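**Pastry robot's 900-try score comes with fine print**

Hument says its training method lets a robot arm learn to move baked goods into a basket from 200 human-guided demonstrations, and that the arm then managed the job in 531 of 900 attempts. The company's summary, posted Sunday, calls this "bakery-ready handling". That is 59 per cent, and a bakery that lost four in ten croissants on the way to the basket would be looking for new staff.

The method, named Wuluvo, has an operator steer the arm through each pick while the system records the motion and the grip. A model trained on those recordings then works alone. Hument's claim is that it copes with soft, flaky items it has not handled before, where older systems needed a fresh program for every shape.

The evidence for that is thinner than the headline number. Only six kinds of pastry were used, all of them on the same cloth-covered table under the same lights. The report doesn't break the results down by pastry, so there's no way to tell whether the arm is fair at everything or good with round buns and hopeless with anything long. It also counts a pick as a success if the item ends up in the basket, in whatever condition.

"I'd want to see the crumbs," said Loretta Oyelaran, who tests food-handling equipment for packaging firm Sibiya and was not involved in the work. "A squashed danish in a basket is a reject. They've scored it as a win."

Lizelle Shezi, who led the trials, defended the scoring. Damage was left for a later study, she said, and the point of this one was how little training data the arm needed. She would not say how the score compared with a conventional program on the same task - a comparison the report leaves out as well.

Hument plans a second round in November with moving trays. It has not said whether the recordings will be released.

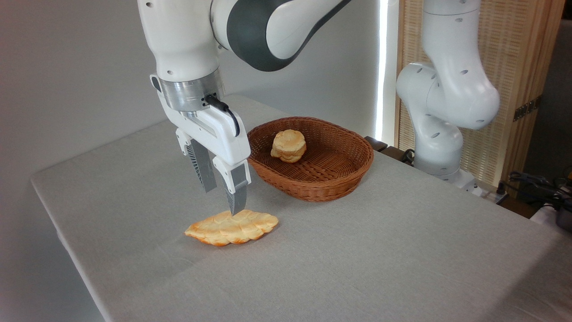 *A two-finger gripper above a leaf-shaped pastry, with a round one in the basket.*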